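Home | Reviews | Workshop | Days Out | About
August – by Constanza Bravo
9 min read

I went to the Pidwood open day thinking I'd write a few lines about the snacks and the parking and leave it at that. Instead I stayed until they were stacking chairs, and I've now got opinions on a robot gripper, so you're getting a proper review.

First, the basics. Pidwood is a repair and recycling outfit that takes in old office computers, strips out what still works and sends the rest off for metal. They've been trying out a two-finger gripper called the Cleveo on a robot arm, and once a year they open the doors so people like me can come and poke around. Entry was free, you signed in at a folding table, and they gave you a sticker with your name on it. Mine said Constance. Fine.

I came with some history. I used to fix up desktop towers for friends (badly, then less badly), and I have the scars on my knuckles from drive cages to prove it. So when the sheet said the afternoon demo was "handling inside a PC case," I was in the front row by 1:30 with a paper cup of coffee.

The demo was run by Heike Oltmanns, who does most of the programming, with Fidel Toledo at the bench. Heike talks fast and doesn't oversell, which I liked a lot. She told us right up front that the arm gets stuck, that it would probably get stuck in front of us, and that we should feel free to keep asking questions while she sorted it out. It got stuck twice. The first time it decided it had reached something it hadn't, and just stopped. The second time Heike stopped it herself, before I'd even noticed anything going wrong!

So, the gripper. It's bigger than I expected. From the brochure I'd pictured something like a pair of long tweezers, and in person it's a hefty black thing with linkages all over it, and then these two slim little fingertips stuck on the end. All the delicate work happens out at the tips, and everything behind them has to fit through the side of the case too. If you've ever tried to get your whole hand behind a drive cage you know how that goes.

The tips are what sold me. They're ribbed, and according to Heike they had three different sets before these, including a soft pair that she said was lovely on plastic and hopeless on anything with an edge. On a flat connector the ribbed ones get a decent hold without mashing it. I watched the arm take a spare cable off the bench, turn it over, put it down and pick it up again from the other end, and I'll admit I said "oh, nice" out loud like I was at a ball game.

Inside the tower it was slower. A lot slower. There's just so much in there – power wires, data cables, brackets with slots and tabs, bits of blue plastic sticking out where you least want them – and the arm has to come in at an angle and creep. The man next to me asked why they didn't just pull all the cables out first and let the robot loose on the rest. Fidel said the cables were the hard part, so that was the part worth practicing. I've been thinking about that answer since, mostly while untangling my own chargers.

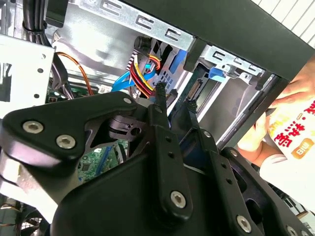
The ribbed fingertips in close, next to the power wires and the blue SATA cable.

What I'd rate it on, if you're a small shop wondering whether any of this is for you:

Grip. Very good. In the part of the demo I saw up close, it held on to small stuff better than I do before lunch.

Reach. So-so. The tips will go into tight spots and the body won't always follow. Heike is hoping for longer fingers from Plureveo, who make the add-on parts, but she had no date for those.

Speed. Don't buy it for speed. Fidel told me their best session so far got through 105 pick attempts, and that was a long session. In total they've logged 2,476 since they started, and he was pretty cheerful about the number that went in the "try again" column.

Upkeep. Better than I'd guessed. It's put together with ordinary hex-socket screws and Fidel says he can swap a set of tips while the kettle boils. I asked if screws ever work loose and he said yes, check them, same as anything that moves.

Price. A set of fingertips is 230 dollars, which made me wince, and the gripper itself is a "call us" sort of price, which made me wince more. I don't love that. If you're bringing it to an open day, put a number on the card.

There was also a hall with tables from other companies. Pacheco had a cable sorting tray that I wanted very badly and have no use for. Tae-yang Wang was giving short talks on taking apart old drives by hand, and if you go next year do not skip him, he's funny and he lets you try the screwdrivers. I came home with a bent bracket as a souvenir. The crowd was good too, with 728 people through the door by the time I left according to the sign-in table, and I'd say a lot of them were kids, who asked better questions than we did. One girl wanted to know whether the robot could tell a red wire from a yellow one, and Heike gave her a real answer, with a drawing.

A few complaints, so you don't think they paid me. The demo area is too small. If you weren't in the first two rows you were watching the back of somebody's head, and the screen they'd hung up for the close view was off for the first half. The sound was poor as well, because the fans from the next room come straight through the wall. And the coffee ran out at 3, which I took personally.

Would I want one of these at home? No, and my garage wouldn't either. For somebody like Pidwood, with towers coming in by the pallet, I can see it. I wouldn't expect it to replace the person at the bench anytime soon, and Heike didn't claim that. I'd call it a very patient extra hand that needs watching. Four stars out of five for the gripper, three and a half for the open day, and I'd give the drive talk five.

If you go next time, take the back entrance off the loading lot, the front one has a line. Bring a sweater too. Domingo Cáceres from my old repair club went in the morning session and says it was freezing in there, and it wasn't much warmer by the time I showed up.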